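Lunbridge Adult Education
Home Organization, Unit 3: Cords and Cables
Instructor: Rocío Carrasco
Handout revised 03/11/2025

Read this before the practical session. Bring one drawer or box of cords from home, in whatever state it is in. You will need it for the second half of the class.

1. Why cords tangle

A cord that is dropped into a container in loose loops will tangle the next time the container is moved. The ends are the problem. A free end slips through a loop, another loop falls over it, and pulling on either one tightens the whole bundle. Long, limp cords do this more than short, stiff ones. Flat cords also twist along their length, and a twist that has been stored for months tends to stay in the cord after you straighten it.

2. Untangling

Clear a table first. A plain, light-colored surface is best for dark cords, but any smooth surface works. Put the storage basket on the table next to the bundle so that you don't have to carry finished cords across the room.

Lay the bundle down and spread it with flat hands. Do not pull. Find one end and follow it back by eye as far as you can. Lift the loops that cross over it, one at a time, and move them away from the end. If you lose track, put a piece of masking tape on the end and start from the other one.

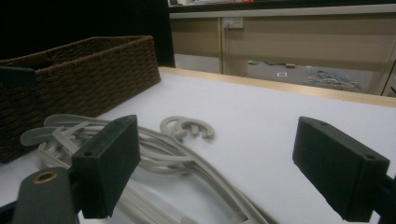
Work outward from the middle of the bundle when both ends are buried. Open the center a little with your fingers until the loops separate, then go back to looking for an end. Most of the time spent on a tangle goes into this step, and people who rush it usually have to repeat it.

Once the cord is free, run it through your hand from one end to the other. Feel for cracks, flattened spots and bare wire. A damaged cord goes in the discard pile (see Section 4).

3. Coiling and storing

For a round cord, use the over-under coil shown in Unit 2. For a flat cord, fold it back and forth in even lengths and keep the flat side facing the same way throughout. Leave the last stretch free and close the bundle with a hook-and-loop tie. Rubber bands dry out and stick to the jacket, so we don't use them in this course.

Label each bundle with the device it belongs to. "Printer" is enough. If you don't know what a cord is for, label it "unknown, July" and keep it until then.

A woven basket is fine for cords you use often. Stand the bundles on end with the labels up. If the weave is rough inside, line the basket with cloth so plugs don't catch.

4. Discarding

Cords do not go in the household trash. Use the electronics bin by the front desk or your town's drop-off site.

Assignment

Sort your drawer or box at home. Allow 40 minutes for untangling and 20 for coiling and labels. Write down which cords you kept, which you discarded, and any you could not identify. Bring the list to the next meeting.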